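Robot cell safety check, Westerberg room 101
Walked through 5th October, after the run 926 fault
Status words: OK, FIX, OPEN. Comments are mine and a bit long, sorry, I type like I talk.

What went wrong, quickly

Run 926 was the cup task in the Brustura kitchen, simulated first and then sent across to the real arm in the cell. In simulation it was fine. On the real bench the arm got the cup, started back, and then the elbow dropped much lower than it had any right to and clipped the corner of the bench. It kept pushing for a moment (felt like a year) and then the contact stop kicked in. I hit the red button as well, a bit late to be useful. No one was inside the line. Cup in pieces, a chip out of the bench edge, and a scuff on the arm cover that I've had a good look at and am calling cosmetic.

The short version of the cause: Plullix was planning against an old copy of the bench. Somebody had raised the bench for a different job back in April and the height got changed in one settings file and missed in the other. I was that somebody. So this is me inspecting my own mess, and I'd be happy for someone else to repeat any line they like.

1. Around the cell

1.1 Floor line clear and visible. OK
Tape's been redone on the door side. It's crooked, but you can see it.

1.2 Keep-out distance 800 mm from the bench on the open side. OK
Measured with the proper tape this time. The stool keeps creeping in. Please put it back by the sink!

1.3 Red stop button within reach of whoever is running the arm. FIX
It was sitting behind the monitor. You could reach it if you leaned, and leaning is precisely what I did during 926, and that's why my press came after the arm had already stopped itself. It needs a bracket on the front of the desk. Velcro for now.

1.4 Stop button tested from cold and while moving. OK
Tested with slow moves and an empty gripper. Arm stopped and held. Released, and it stayed put until I cleared it on the screen.

1.5 Sign on the door. OK
Still says Huldale on the bottom from when it hung at the old site. The words that matter are right.

2. The arm itself

2.1 Base bolts. OK
Put a spanner on each. Nothing moved.

2.2 Covers and cables after the knock. OK
The scuff wipes down to a faint mark. No crack that I could find with a torch. I ran a fingernail along the join and it's smooth all the way. Cable at the foot is seated properly.

2.3 Joint positions against the reference pose. OK
This was the one I was nervous about, and it came back where it should. I did it again after lunch and got the same answer.

2.4 Gripper opens and closes fully, pads not worn. FIX
Opens and closes fine. The pads are shiny and I'd like new ones on before any more crockery. I don't think they had a part in this fault, the cup only let go when the arm hit. Still, shiny.

2.5 Contact stop threshold. OPEN
Somebody had it set higher than our usual, and I can't find a note saying who or what for. I've put it back to our normal value. It did do its job, just later than I'd have liked. If you raised it for the heavy pan work, come and tell me, I'm not cross!

3. Planner and scene files

3.1 Bench height the same in Brustura and in Plullix. FIX
Here's the culprit. Both now read from the one file, and I deleted the spare copy so it can't haunt us. I want a check at start-up that refuses to run if the two disagree, and I've started on that, but it isn't finished, so this stays at FIX.

3.2 Everything on the simulated bench has a collision shape. FIX
Opened each one. The wine bottle and the cup are fine. The juicer with the long spidery legs had a single fat box around the lot, so the planner was taking big silly detours around thin air. The knife had no shape at all. You could plan straight through it and get a green tick. It didn't cause 926, but it's the sort of thing that would cause the next one, and I'm a bit embarrassed it's been like that the whole time.

3.3 Sharp things. OPEN
Related to the above. We have a knife lying on the simulated bench, and I'm fine with that, it makes the arm learn to go around clutter. On the real bench I'd like the blunt training one only, and I'd like it written down somewhere other than in my head.

3.4 Elbow limits. FIX
The planner was only checking the hand and whatever it holds for how close it gets to the bench. The elbow was checked for actually touching and that's it, no margin. With the bench height wrong, no margin meant a bang. I've added a margin for every link, and the cup task still solves (slower, but who cares).

3.5 Replay of 926 in simulation with the corrected bench. OK
With the old path and the right height it hits the bench corner, same as real life, which cheered me up no end. With the new settings it finds another way back and stays well clear.

4. People and paperwork

4.1 Person running the arm stands outside the line for first runs. OK
We were. Good on us. This is the bit that went right and I'd like it to keep going right.

4.2 First real run of any task at reduced speed. FIX
We skipped it. The task had run on the real arm before, so we treated it as old news, but the bench had changed since, so it was a first run really. New rule from me: if the bench, the gripper or the files have changed, it counts as a first run.

4.3 Fault log filled in the same day. OK
Done, with the joint data attached. The log form is now version 2, with a line for bench height. Please fill that line in even if it's boring.

4.4 Broken bits cleaned up. OK
Swept, then vacuumed, then found another piece under the controller with my sock. Shoes in the cell, please.

Where that leaves us

Simulation is open to anyone straight away, go for your life. The real arm stays locked out until 1.3, 3.1 and 2.4 are closed. I've got the key and I'm at my desk most mornings. If you want to repeat 2.3 with me, even better, I'd feel happier with another pair of eyes on it.

Cup task, Brustura kitchen 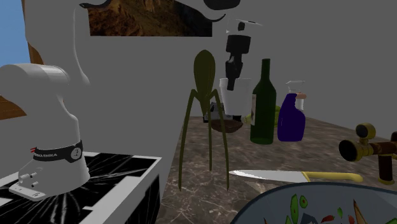
Marit Tangen: I raised the contact threshold, and yes, it was for the pan work. I should have put it back and I should have written it down, sorry. Can we have that number printed on the start-up screen next to the bench height? I'd also add 2.5 to the lockout list until it is. Happy to do the reference pose again with you, and I'll bring the new pads.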